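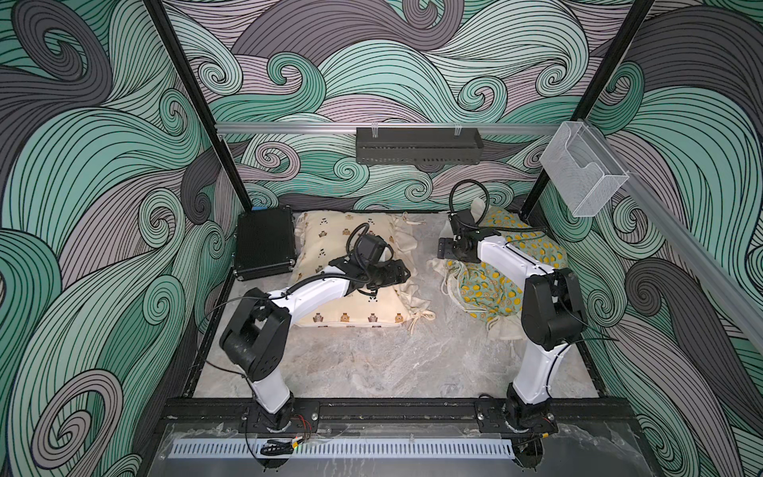
Open day at Dodum, 22 November 2024

The flyer for the Dodum open day promised "a small bag for every purpose." I have owned a lot of small bags, and most of them ended up inside other small bags, so I went to Kallach mainly to see if anyone there could change my mind.

The building is a ten-minute walk from the station, past a tire shop and up a ramp. Entry is free. You get a paper map with 6 stops on it, two of which were the gift shop.

What they make

Drawstring pouches, mostly. Dodum buys printed cotton by the roll and sews it into bags for toiletries, chargers, socks and whatever else you might want to keep in a bag. The current catalog has 326 items, but that figure counts the same pouch again for each print, so the real range is much smaller. I asked how many shapes there were and was told "it depends what you call a shape."

The lemon print is the one they are proudest of. Yellow lemons on green, a cream lining, cream ties. It is cheerful, I will give them that. I am less sure about the pale lining. Put a leaky sunscreen bottle in there once and you will be looking at the stain for years. The guide said it washes well. Everything washes well at an open day.

Next to it was the cream one with little brown bear faces, which I took for a children's design. The label in the shop said "all ages."

The cord question

My main complaint about drawstring bags is the cord. It gets pulled out on one side, vanishes into the channel, and you spend an evening with a safety pin. Dodum says it tests each new cord with 300 pulls. I asked to see the test and was shown a sheet with ticks on it. Three hundred also sounds less impressive when you do the math: a toiletry bag opened and closed morning and night gets there in under six months.

The ties are long, too. On both prints there was plenty left over – fine if you like a bow, annoying if you have a zipper anywhere nearby. The line they sold until June under the name Planuvano had shorter ones with a knot at the end. I have one of those at home and it still works. It was dropped, I was told, as customers preferred "a softer look."

The room itself

I don't know who picked the wallpaper. Mint green, gray and lavender waves, curling into each other, with fine black lines all through them. I have nothing against pattern, but small bears on cream have a hard time against that much swirl. The pale gray marble look underneath is a better background, and if I were selling these things I would have stopped there.

The bear print did grow on me a little, especially for the loose ties, which look better hanging than they do in a drawer.
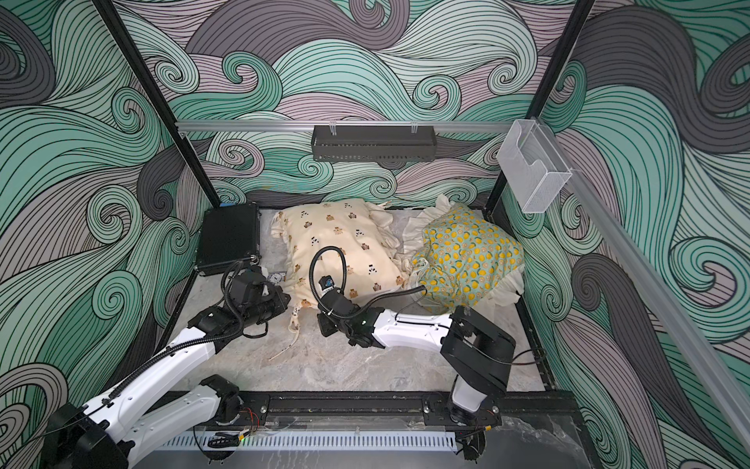

One woman on the tour remarked that she had used the same pouch for her knitting for two years and had never once lost a cord, and that people who lose cords are pulling too hard. This got some nods. I said nothing, but I don't think a bag should need a technique.

The shop

Pouches are sold singly or in sets of 2, and the set saves you almost nothing. The shop also carries tea towels from a firm called Ayaaba, thicker than anything Dodum makes and, to my eye, the best sewing in the building.

I left with one tea towel and one lemon pouch. The pouch is holding my phone charger for now, and I have tied a knot in each end of the cord.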